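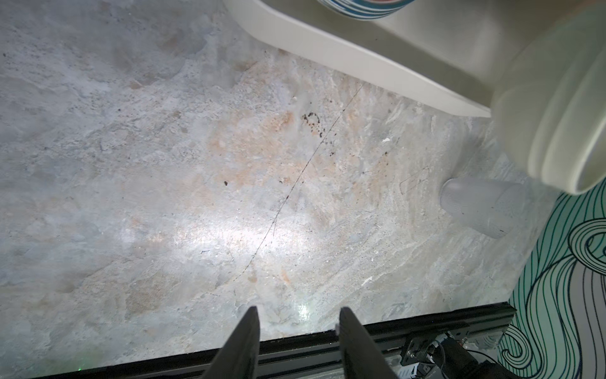 Fewer chest drains, shorter stays: how one surgical service changed its drain removal rule

Until October, most patients leaving the operating room at the Duvent clinic after a lung resection kept their chest drain until output fell below a fixed daily volume. The threshold had been set long before the present staff arrived. Dede Ofori, a thoracic surgeon there, spent several months reviewing what it did to length of stay.

"We had 1,236 resections on record with usable drain charts," Ofori said. "The air leak had stopped in most of them well before the drain came out. The patient was waiting on fluid, and the fluid was clear."

Fluid output after a resection depends on several things, including the extent of lymph node removal and the patient's body size. A single number in milliliters takes none of that into account. Ofori's group replaced it with a rule based on two findings: no air leak on a digital drainage unit over a set period, and fluid that is neither bloody nor milky.

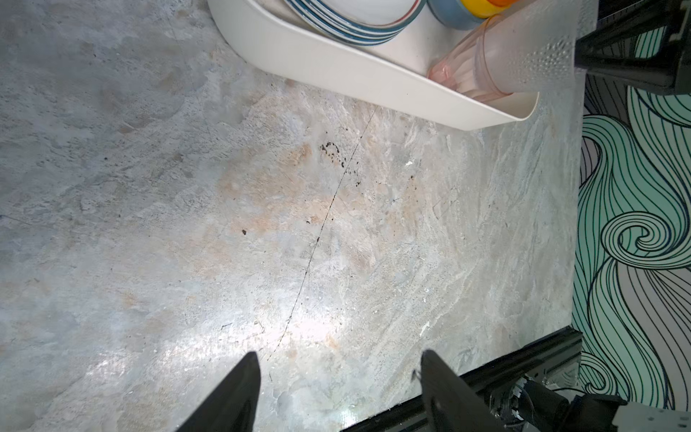 Countertop with a white tray at its edge.

Selorm Akpalu, the physiotherapist who leads recovery on the ward, was in favor of the change from the start. A drain hurts most when the patient coughs, and a patient who avoids coughing holds on to secretions.

"I can measure it," Akpalu said. "Peak cough flow goes up within hours of removal. So does walking distance. I don't need a trial to tell me that, although I would like one."

The first 89 patients treated under the new rule were followed for 40 days after discharge. Ofori would not give a figure for the reduction in stay, as the analysis is still being checked. She described it as "larger than I expected and smaller than the surgeons on the ward believe." In 19 patients a repeat film showed fluid that had collected again. Most were watched and needed no procedure.

The harder part was the charting. The old forms recorded volume once per shift and left air leak to a tick box. The new sheet, which the ward calls the Lema form after the software module it is entered into, asks for leak in milliliters per minute, fluid color from a printed card, and the time of each reading.

"Night staff filled in the color and left out the time," Ofori said. "Without the time, the leak number is useless to me. We moved the time to the first column and the problem mostly went away."

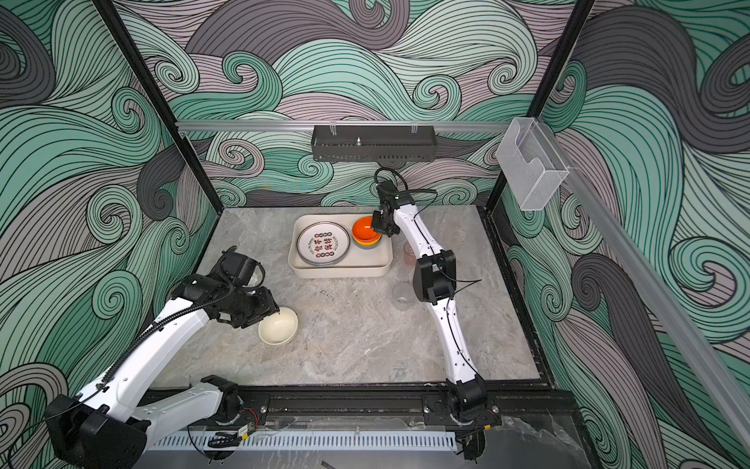
Two robot arms over a marble-patterned tabletop, with a black wire rack on the rail behind.

Two groups remain under the old threshold: patients on dialysis, and those who have had a pneumonectomy, whose drains are managed differently in any case. Ofori also excludes anyone with a suspected chyle leak until a full meal has been tolerated — the fluid can look clear in a fasting patient.

The Jondon hospital, which shares trainees with Duvent, has asked for the protocol. Akpalu is more cautious about that than Ofori. Jondon still uses water-seal bottles, and bubbles seen at the bedside are read differently by different people.

"The rule assumes the digital unit," Akpalu said. "Take that away and you have to write another rule."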